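Tutomard Anti-Static Bench Mat, Gray, Two-Layer

Product group: Workshop and repair / Mats and grounding

The Tutomard mat is made for people who open electronic devices on a table and want to protect both the device and the table. It is a rubber mat with two layers. The upper layer is smooth and lets static charge go away slowly. The lower layer is black and conductive, and it also keeps the mat from moving when you push on it.

We sell this mat in our shop for three years already and it is the one we use ourselves. It lies flat after one night on the table. If it arrives with a curl from the roll, please put something heavy on the corners and wait until the morning. Do not use a hair dryer or a hot air gun to make it faster, the edge can become wavy and it will stay like this.

Specifications

Width: 65 cm
Thickness: 3 mm
Length: sold by the roll or cut to your order
Color: gray on top, black underneath
Snap buttons: two, fitted on the short side
In the box: mat, ground cord, wrist strap with coiled cord, printed instructions

The top layer accepts short contact with a soldering tip, up to 215 °C. Longer contact will leave a mark. The mark does not change how the mat works, but it cannot be cleaned away. For regular soldering we recommend to place a small silicone pad on top, for example the Vivon pad, which you find in the same product group.
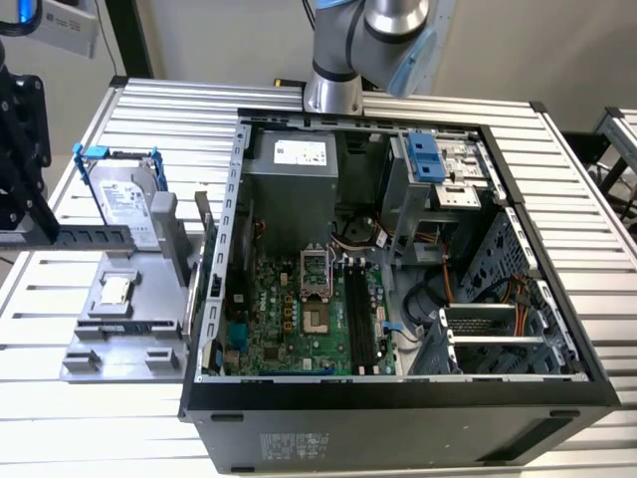

Desktop tower on its side, CPU socket open and both black memory slots empty.

How to connect it

Attach the ground cord to one snap button and the wrist strap to the other. The ring end of the ground cord goes to the grounding point of your bench or to the ground point of your building. If you are not sure where this point is, please ask an electrician. Disconnect the device from the wall before you work on it, and never wear the strap when you work on anything that has voltage.

Wear the strap directly on the skin, not over the sleeve. It should be tight enough that you cannot push a finger under it easily.

Cleaning

Use lukewarm water and a little mild soap, then a dry cloth. Proninel mat cleaner is also suitable. Please avoid window cleaner and products with silicone or wax, they leave a film and the mat will work less well. Flux can be wiped with a small amount of isopropyl alcohol.

Ordering and delivery

Rolls are sent by parcel service. Cut pieces are prepared by hand and need 8 working days. A cut piece cannot be returned unless it has a defect, so please measure your table twice. The snap buttons are always on the left when the gray side is up. Write us in the order comment if you need them on the right, there is no extra charge for this.

In June our warehouse is closed for inventory and cut orders will take longer.

For larger quantities or for schools, please write to Kanini Okoth in our sales office. She can also send you a small sample of the material.

Goes well with: Michailidis heel strap, Vivon silicone pad, Proninel mat cleaner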